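Paper on the break table, yes or no?
Office Kitchens and Break Rooms > Setup and Supplies
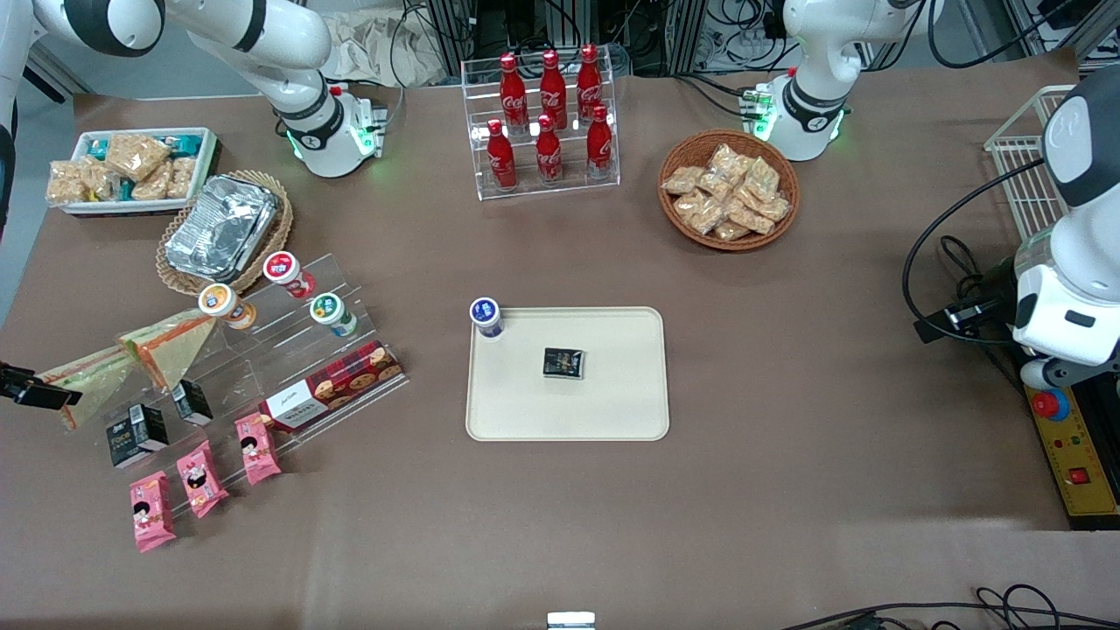

Stelltonbay wrote:
16 June 2024
I set up the snack table for our floor and I've been covering it in plain brown paper since April. It comes off a Draseck roll, 50 feet, and I change it when it gets marked up. My manager would like a wipeable cloth instead. What do the rest of you use?

mop_and_go wrote:
Cloth. Paper tears the first time somebody drags a tray over it. We had a roll and gave up on it.

Fotetti_fan wrote:
I like the paper. Crumbs go in the middle, you fold it up and it's gone. Tape it underneath, not on top.
I would move the wrapped baked snacks though. With the Cokes right next to the basket, everyone reaches across for a bottle and knocks packets out.

Stelltonbay wrote:
The bottles need to stay at the back. The two-tier stand blocks everything if I bring it forward. I could swap the bread basket with the packaged bars.

135north wrote:
Don't swap them. The bars are fine in a flat tray on the left. Wrapped stuff in a round basket is easy to grab from any side. I'd take the small cup and the little black box off the cream tray and use that tray for napkins.

mop_and_go wrote:
Disagree on the napkins. They end up on the floor. Get a Jacquet dispenser, ours was 13 dollars.

Fotetti_fan wrote:
Is the foil container in the oval basket for hot food? If so I'd put a trivet under it. Wicker slides on paper.

Stelltonbay wrote:
Sometimes hot, depends who brings it. I'll try a trivet. Keeping the paper for now — there's most of a second roll in the closet and I'm not throwing it out.

135north wrote:
Fair enough. Post again when the roll runs out.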